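Snack bags keep sliding under the bin above, how do you stack these?

Catwood
Doing the pantry shelf over. Teal bin on top, yellow tray under it, DRYCAKE packs standing in the tray. Tops get tucked up under the rim of the bin and I hate it. Lay them flat? Different tray??
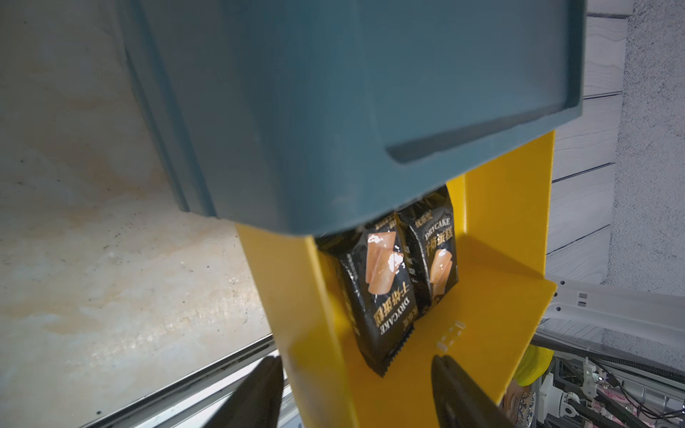 1 min read · 103 words

Rivas
Flat. Crimped end toward you so you can grab it. Mine have been like that since October, no crushed cakes yet.

Grustel
Depends on teh shelf. If it has pegs move the bin up one notch, done. Dont buy a new tray.

Isanside
same problem here, following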